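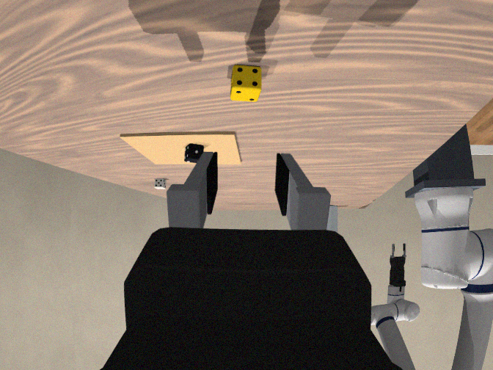

Rainy week, rented cottage, cupboard of games

01/10/2024

We have just come back from a week in Flundurmont, where it rained with real commitment. The cottage listing promised "a generous selection of family games", and I'd like to discuss the word generous.

The cupboard was under the stairs, behind the ironing board. In it were two jigsaws, both of the same harbour, one of 988 pieces. I know it was 988 because somebody had crossed out the 1000 on the lid in biro and written the new figure next to it, with initials. I admired that enormously and then put the lid back on. There was also a pack of cards with a shopping list on the seven of clubs, a quiz from the days when capital cities were different, and a game called Tusen which none of us had ever heard of.

Tusen became our week. The rules ran to 33 pages and had been translated by someone in a hurry to be elsewhere. As far as we could make out, you are a merchant, you roll to move your goods along a river, and if you throw a four you must "return with honour to the previous bridge". We never settled what the honour involved. By the second evening my other half had decided it meant losing a turn, but only when it was me throwing.

I throw a lot of fours. I know how chance works, I did it at school with the coloured counters in the bag, and I'm aware that a die has no opinion of me. All the same, I spent the best part of a wet afternoon returning with honour to the previous bridge while everyone else got rich on salt.

My family play games the way other people contest wills. My sister reads the rules aloud in a special voice. My father agrees to everything and then does something on his last turn that he has clearly been planning since lunch. The youngest, who is eight, has worked out that if you cry a little in the first half you get left alone in the second. She finished with 465 crowns. I had 12, and owed my father a barge.

We did go out. There is a museum of drainage (better than it sounds, but it would have to be) and a café called Hà, where they do a noodle soup that made me forgive the whole district. I had it three times. It is up a flight of steps beside the chemist and shuts at four, or when the soup runs out, so don't dawdle over the drainage.

Since getting home I have tried to buy a copy of Tusen. There is one for sale online, box torn, no bridges, for 244 pounds. The other result was an app called Zistix, which offers to roll your dice for you on your phone and wanted my location, my contacts and permission to send me news. I can't think what news. I gave it one star and felt better than I had all week.

So we are back to the old compendium from my gran's, the one with the snakes and ladders board that has a tea ring round 61. We have lost the shaker and use an egg cup. The rule in this house is that if it lands on the carpet it doesn't count, unless it's a six, in which case there is a debate.

We're booked in at Flundurmont again in November, same cottage, because it was cheap and my father wants his barge. I've asked whether the boiler makes that noise all year round. No reply as yet.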